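April 2024 — workshop notebook, Lollness Laundry & Dry Cleaning

Order 2207, wool coat from Nestell, came back a second time with the ring on the left sleeve. I tested the spotting agent on the inside seam first. The dye did not move, so I treated the sleeve from the back side and let it rest 18 minutes.
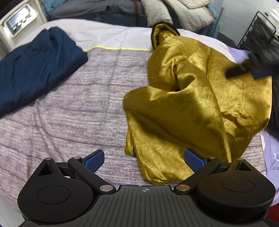
2 min read

Ida Wunderlich thinks the ring comes from the old filter and not from the agent. She may be right. In March we changed only one filter of the 3, and the solvent in tank two is still a little yellow. I will ask Voß for the price of a full set.

Pressing: the Bonwood table gives too much steam at the front. I closed the valve by a quarter turn — better, but the foot pedal is still slow.

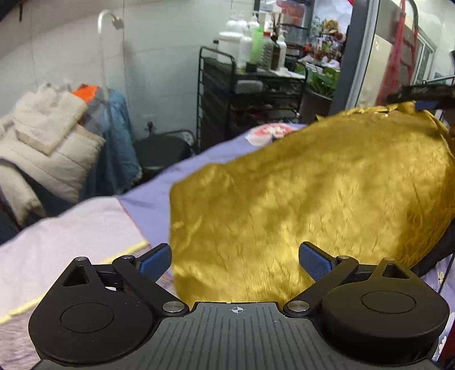 Also the tag printer skipped number 949 again. I wrote this tag by hand and put it in the book. Please do not use the number twice.

To do: drain tank two, look at the sleeve again in daylight.

O. Haberkorn

Recent entries
Shrinkage test, lined skirts
Hanger order
Lint trap, dryer two

Comments
Ida: I would drain the tank before the next wool load.
Ottmar: Yes, agreed. I do it first thing.

This site uses cookies. Accept | Settings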